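Zurnside Parish Footpaths Survey: progress report, end of August
Prepared for Hortensia Ulloa, Kadport Community Fund

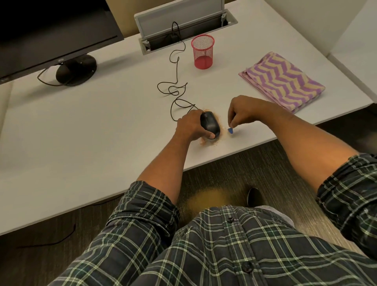
When we last wrote, we said the survey would be finished by the end of the summer. We did not say which summer, but we accept that it was implied.

Walking. Six of the eight routes have now been walked end to end in both directions. The Ridik loop took three attempts. The first met a bull, the second met the same bull, and the third went round by the reservoir, which adds a mile and a half and a very good view of the bull. The farmer has been helpful and says he will move it in the autumn.

Signs. Seven new fingerposts are up. One of them points into a hedge, and has done since the contractor left on Wednesday. He is coming back to turn it. In the meantime two walkers have written to ask whether the hedge is part of the route, so at least we know the signs are being read.

Old maps. Nele Meinecke has been through the tithe maps at the county record office and found a path between Tan Lane and the chapel that appears on every sheet until 1911 and then vanishes. We would like to claim it back. The present owner of the field would like us not to - his letter is attached, and is shorter than ours.

Money. We have spent less than planned on printing and more than planned on boots, stile timber and parking at the record office. The total is within the grant. We ask your permission to move the unspent printing money to stiles, as the one at Ridik Bottom now has no step and is more of a gate that doesn't open.

Still to do: the two remaining routes, the leaflet text, and the chapel path claim, for which we need signed statements from people who remember using it. We have three so far. A fourth witness remembers it clearly but places it in another village.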